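I have been meaning to write about my grandmother's lentil soup for years, and every January I tell myself this is the month, and then I make the soup and eat it and go to bed. So I'm doing it the other way this time. The pot is on the stove, it needs another 40 minutes, and I am typing at the kitchen counter with onion still on my hands.

She never wrote anything down. My aunt swears there were two kinds of lentils in it and my mother says only red, and they have had this argument at every family gathering I can remember (including one wedding, during the toasts). I use both, mostly to keep the peace – and because the brown ones hold their shape and give you something to chew.

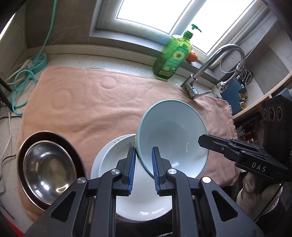 Dinesh Chaturvedi
Home cook and writer of this blog

Anyway, the onions. You want them much darker than feels comfortable. I used to stop when they turned golden, and my soup was always a little thin and sad, and I blamed the cumin for it. I even switched brands, from Makby to Safavi, which is the one in the yellow tin my neighbor likes. It's good cumin! But it was the onions all along. Give them a full half hour on low heat with a pinch of salt, and stir whenever you walk past.

Then garlic, six cloves if they're small, then the spices, then the lentils and water. I add the lemon at the very end with the heat off. My grandmother put in a spoonful of sugar too, and I leave it out, and I feel guilty every single time.

It makes enough for roughly nine bowls, so I freeze half. It thickens up a lot overnight – just loosen it with hot water and taste it again for salt. If your family does something different with theirs, please tell me in the comments, especially if there's tomato in it. My aunt would like to know.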